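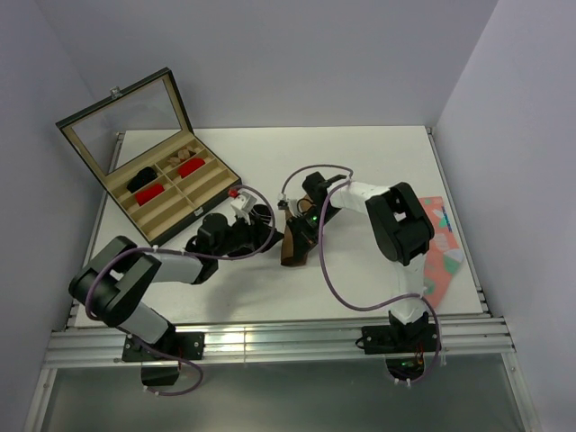 Glasses display cases -- your questions answered

We get a lot of post about storage cases at Britavgate, and most of it is lovely! This page gathers the things people ask us again and again, at the counter in Stutcombe and by email. Last updated Jul 13, 2025.

What is a display case for glasses, exactly?

It's a shallow box with a lid you can see through and a tray divided into long compartments, one pair to each. You can look over everything you own without opening a single pouch. I kept mine in a drawer for years, all jumbled up with batteries and old keys, and I still get a small thrill from opening the lid in the morning and choosing.

Do my glasses go in bare, or in their own cases?

Either works. Bare frames are easier to admire and quicker to grab. Slim soft cases will usually fit too, and they're a good idea for anything with a coating you care about. Big hard clamshell cases are normally too tall, and the lid won't shut over them. Don't force it! The hinges will suffer long before the glasses case does.

Which way up should a pair lie?

Arms folded, lenses facing up, arms underneath. If your frames are very curved (sports wraps, mainly) they may rock a bit, and a folded cleaning cloth beneath them sorts that out.

Should I fill every compartment?

Please don't feel you have to. A half-full case looks great and leaves room for the pair you haven't met yet. Zoia Tymoshchuk, who wrote to us in December, has had the same two spaces free since she bought hers and says she is saving them for something green.

How should I arrange them?

However you'll remember! A few ways our readers do it:

By use -- reading, driving, sun, best.
By colour, with brights together so they really sing against a beige lining.
By how often you wear them, with the everyday pairs in the front row by the catch and the once-a-year pairs back by the hinge.

I'm a front-row person myself. Mahfuz Paul, who looks after our repairs bench, does the opposite and puts his favourites by the hinge, where they're least likely to be knocked when the case is open.

Light lining or dark?

Light linings show off black, tortoiseshell and red beautifully, and you'll spot a stray screw straight away. They also show dust and make-up. Dark linings hide marks but swallow dark frames whole. If most of what you own is black, go light.

How do I clean the lining?

Take everything out and run a soft, dry brush along each compartment, working from the hinge towards the front so the crumbs come out at the open edge of your sweep. Sticky tape lifts fluff very well -- press and lift, no dragging. For a mark, use a barely damp cloth with a drop of mild soap, then leave the lid up until the lining is completely dry. Overnight is best.

And the window?

A clean microfibre cloth, the same sort you'd use on your lenses. Many windows are plastic, so skip kitchen roll and anything with ammonia in it. Do the inside as well as the outside. It's surprising how much clearer the whole thing looks!

My catch has gone stiff. Is it broken?

Probably not. Check first that a frame isn't sitting proud and pushing the lid up. Then look at whether the two metal parts still line up when you lower the lid slowly. If they're slightly off, tighten any loose screws on the plate, a quarter turn at a time. Still no luck? Bring it in and we'll have a look with you.

Can I keep it on a windowsill?

Best not. Strong sun coming through the window can fade linings and warm up plastic frames enough to change their shape. A shelf or dressing table out of direct light is ideal.

Can I use it for other things?

Oh, yes. Obaidul Khan keeps fountain pens in his, and Miroslava Dovhaniuk has one for hair slides and bow ties (a bow tie sits in a long compartment as if it were made for it). Watches, folding knives, paintbrushes, harmonicas... If it's long, shallow and a pleasure to look at, try it.

Is it all right for travelling?

For a car journey on the flat, fine. In a suitcase I'd be nervous of the window, and the pairs can slide about when the case stands on end. Take a hard case each for the two you'll wear and leave the collection at home.

How many enquiries do you get about all this?

Since we started keeping count, 1,219, and 171 of those were about stiff catches. Keep them coming! If your question isn't covered, write to Matvii Kostiuk at the Stutcombe shop and he'll add it the next time the page is updated.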